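The woman who packs one bag for everything

I have never once come home from a trip having worn everything I packed. So when a friend told me she knew a retired tour guide who spent 17 years on the road with a single carry-on, I asked for a phone number before she'd finished the sentence.
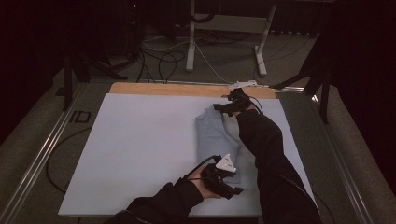 We met at a café in Zostdale on a miserable, sleety morning, the 10th January, and she was already there with her coat off and a pot of tea going. She didn't want her name in this (she still has old clients who send her forty questions before every vacation, she told me, and she'd like that number to stay put). Fine by me!

She started out with Ristorach, a small tour company that did walking trips for people who liked a good lunch halfway. "The first season I took a suitcase the size of a refrigerator," she said. "I had to drag it up the stairs of every guesthouse while my guests stood there watching me with their little backpacks. I was supposed to be the professional."

The next April she left the big case at home. I asked what went in the small one and she got very serious and put down her cup.

"Four tops. I don't care if you're gone for 10 days or two months, it's four. Two pairs of pants, one sweater, one thing you'd be happy to wear to dinner. After that you're just doing laundry, and you'd be doing laundry anyway."

I said I wasn't sure I could do laundry in a hotel sink. She gave me a look - kind, but a look.

"Can you wash a cup? Then you can wash a shirt. Do it before dinner, roll it up in a towel, stand on the towel. Hang it by the window."

We got onto the rolling versus folding question, which I'd been saving up, because in my house this is a real argument. She does both. Socks and underwear get rolled and pushed into shoes. Shirts she folds in long, loose rectangles and lays flat, and she puts the sweater on top so she can grab it on a cold bus. She used to own packing cubes and gave them all to her niece. "They're very pretty. I kept forgetting what was in which."

Her bag, by the way, is nothing fancy. It's a navy Mladenović with a mended strap, and it cost her 299 back when that felt like a crazy amount of money. She has had the zipper replaced once. I tried lifting it (she'd brought it along to show me) and I could do it with two fingers, more or less.

Did she ever get caught out? Oh yes. On a trip to Gandunen it snowed on the second day and she had one thin jacket. "I wore everything in the bag at the same time. Everything! I could hardly bend my elbows. Then I went and bought a wool hat from the lady at the bakery, and I still have it."

I asked what she'd tell somebody like me, who packs three pairs of shoes for a weekend. She thought it over while she poured out the last of the tea.

"Pack the night before, then go to bed. In the morning take out the shoes."

I'm off to my sister's next week for four nights. So far I'm down to two pairs.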